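Ojārs Navickas has set crosswords for 38 years and still can't finish other people's. "I get cross," he says, over tea in the back kitchen at Pekberg. "They cheat. I cheat too, but politely."

He has 1,384 grids to his name, all drawn in pencil. Solvers write in, mostly to complain. 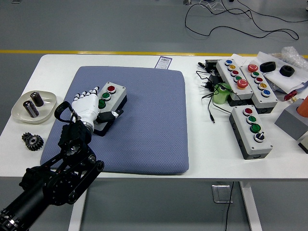 Kazlauskienė, a solver of long standing, wrote in January that his clue for "otter" had ruined her breakfast. He has kept the letter.

"It was a good clue," he says — and pours himself another cup.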